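Kapitel 3
Quellenangaben in der politischen Berichterstattung

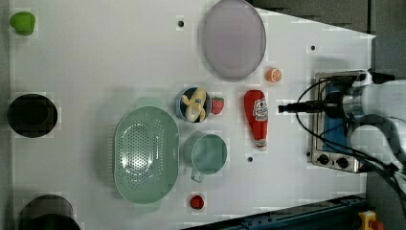
Abb. 3.1: Tisch mit ovalem Teller, blauer Schale und mintgrünem Becher

Politische Meldungen stützen sich auf benannte und unbenannte Quellen. Igwe und Osagie unterscheiden beide Typen nach der Überprüfbarkeit – maßgeblich ist der Erstbeleg. Grundlage des Kapitels ist das Korpus Trindow mit 3109 Artikeln; 3047 davon sind datiert. Abschnitt 3.1 klärt die Begriffe, Abschnitt 3.2 behandelt die Zitierkette.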